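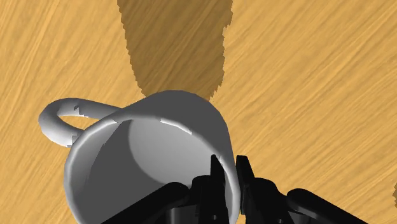

Kitchen Arm Tips: Mugs, Cups and Anything Else That Rolls

Last updated 15 August 2026

Mugs cause more trouble for a counter arm than plates, bowls and cutlery put together. A plate sits flat and stays put. A mug is top-heavy when it is full, slippery when it is wet, and has a handle that gets in the way from one side. Sooner or later the arm will knock one over, and how you and the arm deal with the next half minute decides whether you are wiping up coffee or picking china out of the fingers.

Most of this page comes from a bad February with our own Brakitz arm, which broke two mugs in a week and cracked the tip of a finger on the second. The tips apply to any arm with a two-finger gripper.

What went wrong

The job was simple. Clear the table after breakfast, mugs to the left of the sink. The arm came down on a mug from above, a little off center, and one finger landed on the rim. The mug went over on its side. The arm then went in for another try with one finger inside the mouth and the other outside, pinching the wall at the lip.

That grip is fine and it is the one I would pick for a mug on its side. The trouble was the force. The arm was still using the setting for an upright mug held around the body, which is a good deal firmer. A lip is thin. Squeezed between two hard points, it chipped, the mug dropped a short way, and the handle broke off when it hit the table.

The second mug went the same way, except that the arm did not notice it had lost its hold and carried on to the sink with a piece of rim.

If a mug goes over

Stop the arm first. Use the stop button and leave the app alone until the arm is still. The app on ours can take several seconds to get through, and the button on the base works at once.

Do not reach in while the fingers are moving, even slowly. People grab for a rolling mug without thinking. Let it roll. A broken mug costs less than a pinched hand.

If the fingers have closed on the mug, put one hand under the mug before you release. Most arms open the gripper all the way when you press release, and the mug falls from wherever it is.

If there was a hot drink in it, wait for the spill to stop spreading before you lean over the table.

Wipe the gripper as well as the table. Coffee with sugar in it gets into the finger joints and dries there. A sticky joint closes late, then all at once, which is how you get the next chip.

Grip force

Find the force setting for your arm and write down what it is before you change anything. Ours runs from 1 to 100 and came set at 65. That was too high for rims. I now use 20 for anything held by the lip and leave 65 for pans and jars held around the body.

Your numbers will be different. Start low, with an empty mug you do not care about, on a folded towel. Raise the setting a little at a time until the arm lifts the mug and does not lose it. Then leave it there. Going higher for good measure is what does the damage.

Some arms have one setting for everything. In that case set it for the weakest thing you let it touch, and carry the pans yourself.

Lip grip or body grip

A body grip, with the fingers on each side of the mug, is the steady one for an upright mug. It needs clear space on both sides and it needs the handle out of the way. Turn handles so they point away from both fingers. If the arm comes from the front, that means handle toward the back.

A lip grip, with one finger in and one out, works when a mug is on its side or when mugs are packed close together. Three things to check:

The inside finger should go in far enough to hold the wall and no farther. If it hits the bottom of the mug, the arm pushes the mug across the table.

Keep it slow. We cut the lifting speed to the lowest step for lip grips.

Do not use it on thin glass, bone china or anything with an existing chip. An old chip is where the new crack starts.

I would not let any arm pick up a mug by the handle. Ours tries now and then. The mug swings, and whatever is in it comes out.

Standing a mug back up

Many arms can lift a tipped mug but cannot set it upright again. They lift it sideways and put it down sideways, and then it rolls. If yours does this, turn off retries for mugs. On the Brakitz it is under Tasks, then Recovery. With retries off the arm stops and beeps, and you stand the mug up yourself. It is a nuisance the first few days. We have kept it that way.

If you want to leave retries on, set the limit to one. Ours was set to 7 from the factory, and a tipped mug can travel a long way across a table in seven tries.

Put an edge on the table

A mug that rolls only matters if there is somewhere for it to fall. A tray with a raised edge takes care of most of it. Use one big enough that the gripper can open fully inside the edge without touching it. A silicone mat also helps, because the mug does not slide when it is nudged. Smooth wood is the worst surface we have tried, worse than tile, once there is a little water on it.

Stick the tray down with a couple of dots of putty. A loose tray moves with the mug and the arm ends up working on a table that has shifted.

Shadows and bright light

White mugs on a pale table are hard for some arms to see properly. Low sun makes it worse. The arm throws its own shadow, and the shadow can look like part of the object or like the edge of the table. When ours started missing, it missed at breakfast and was fine at night. Pulling the blind down fixed most of it.

Check this before you pay for a repair. Run the same job with the same mug in the morning and again after dark. If only one of them fails, look at the light.

A darker mat gives a white mug a clear outline. For dark mugs do the opposite.

Keep the lens clean too. Steam from the kettle leaves a film you will not notice until you wipe it off. A dry lens cloth, once a week.

Look after the fingertips

Bare hard tips are tough on rims. Soft caps are cheap and take the sharpness out of the contact. We have used two kinds. The Covel caps fit tightly and do not turn, but they are thick, and inside a small espresso cup there is hardly room. The Clotstead ones are thinner and wear through sooner. Either is better than nothing.

Change the caps when they go shiny. A shiny cap slips on a wet mug, and the arm squeezes harder to make up for it if it has automatic force.

After any hard knock, take the caps off and look at the tips underneath. Close the gripper on a sheet of paper and pull. It should hold evenly on both sides. If the paper swings to one side, a finger is bent or a screw has worked loose. Stop using the arm for anything breakable until that is put right. Our cracked tip passed a quick look and failed the paper test.

Food safety

A finger that goes inside a mug should be as clean as a spoon. If the arm only clears dirty dishes, that does not matter much. If it also puts clean mugs away, it does. Wash the caps with dish soap between the two jobs, or keep two sets in different colors. And do not let it use a lip grip on clean mugs if it has just been handling raw meat packaging, caps or no caps.

After a breakage, throw out the caps. Slivers stick in soft rubber and you will not find them all.

When to get it repaired

Call for service if the gripper keeps closing after you press stop, if the fingers open or close by themselves, or if the arm carries on with the job after dropping something. The last one was our fault from February. The sensor that tells the arm it is holding something had failed, and no setting would have fixed it. The replacement part was $67 and took me under an hour to fit, with the power cord pulled out of the wall the whole time.

Unplug it. Switching off at the base leaves some arms with enough power to sag when you loosen a joint.

Keep the broken pieces and note the force setting and the time of day. The repair desk asked for all of it.

Which mugs to use

Straight sides, thick rim, wide base. Plain diner mugs are hard to beat. Ours are Shawky seconds from the outlet store, and the arm has not broken one yet. Tapered mugs slide down out of the fingers. Anything with a gold rim, a lid or sentimental value goes in the cupboard above the arm's reach, and you wash it by hand.

Also on this site: Stopping a counter arm from tangling in the dish towel. Cleaning dried egg out of finger joints. Knives and why the arm's drawer should not have any.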